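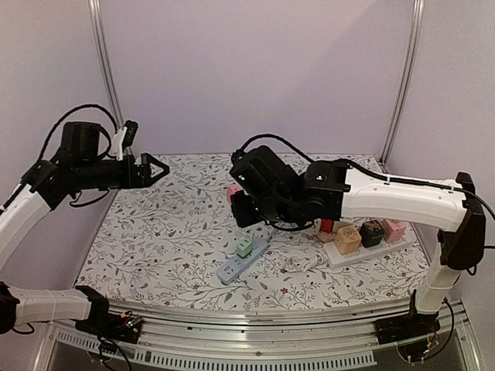

Ticket 744: Gaps between tracks on the Bolluron reissue (download version)
Status: Solved
Area: Store / Downloads / Audio
Label: Tekex
Release: Bolluron, "Turnura" (remastered, with two bonus dubs)

Opening message

Hi all! First off, I've been playing this record nonstop since the download landed, and it sounds gorgeous. The bass on the title track is so much rounder than on my old vinyl copy, and I finally hear the little bell part in the second half that was always buried under surface noise.

Now the problem. Side A of the original was one long mix, with all the pieces running into each other. On the FLAC download there's a short silence between track 2 and track 3, and again between 3 and 4. It's tiny, more of a hiccup than a gap, but on a beatless ambient piece it sticks out badly. The pad is swelling, then there's a hole, then the pad again.

What I tried so far:

Downloaded the album again. Same hiccup.
Played it in a second player with gapless playback turned on. Same.
Played the 24-bit version. Same, in the same two places.
Played the MP3 version. Worse, and between every track.
Streamed it from the album page. Gap is there too, but I expected that from the web player.

I'm happy to test anything you want. I have the vinyl here for comparison and a free evening!

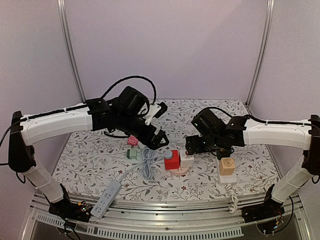 Posted by the Tekex download desk
Thursday, February 8, 2024

Thank you for this, and for the list. It saved us a whole round of questions! And we're so glad the bell part came through. It was hiding on the tape all along, and the new transfer gave it some room.

We pulled the files from the store and lined them up against the master. You're right about both spots. The end of track 2 has 670 samples of pure digital silence that aren't in the master, and the end of track 3 has 116. At 44.1 kHz the first one is a bit over 15 milliseconds, so well done for catching it by ear. The second is under three milliseconds and sounds more like a click.

The MP3 trouble is a separate thing. MP3 encoders add padding at the start and end of each file, and a player needs the info in the file header to trim it off again. Our MP3s went out with that header info missing, so every join gets a gap, even in a player that handles gapless well. We've split that off into its own fix and will post the result in this thread so you don't have to follow two tickets.

Could you check one thing on your side? Open tracks 2 and 3 of the FLAC version in an audio editor, put them end to end, and zoom in on the join. We'd like to know that your files show the same flat line as ours.

Reply from customer

Done, and yes! Flat line, clear as day, then the wave starts up again right where it left off. I butted the two together after cutting the silence out and the join vanished. Played it five times in a row just to enjoy it. The whole first half breathes so differently when it runs through.

I also looked at the two bonus dubs while I was in there. They start and end clean. The Ngcobo dub has a long fade with a bit of tape hiss at the very end, and I'm guessing that's on purpose. Please leave it, it's lovely.

Update from the download desk

Cause found. The long mix was cut into tracks twice: once for the CD layout and again for the store. In the second pass, the markers after tracks 2 and 3 got moved a little, and the export tool filled the difference with silence. The CD was made from the first set and plays straight through, so anyone with the disc can relax.

Fix:

1. Went back to the unbroken mix and cut the store version from the CD markers.
2. Exported new 16-bit FLAC files and joined them back together as a check. The result matches the mix sample for sample.
3. Did the same for the 24-bit set from the high-resolution mix.
4. Made new MP3s with a current encoder and checked that the header info is present.
5. Left the bonus dubs alone in the FLAC sets. Hiss stays!

The new files are in your account under the same album. Delete the old folder before you unzip, or some players will show every track twice. The web player will still pause between tracks for now. That's on the October list along with the new queue.

Reply from customer

Got them. FLAC is seamless on both of my players, 24-bit too. MP3 is perfect on the phone. I put the vinyl on right after and went back and forth between the two for most of side A, and I think I love the new one more, which I did not see coming. Thanks so much for taking 15 milliseconds seriously! Please close this one.

Closed by the download desk. Replacement notice sent to everyone who bought the download.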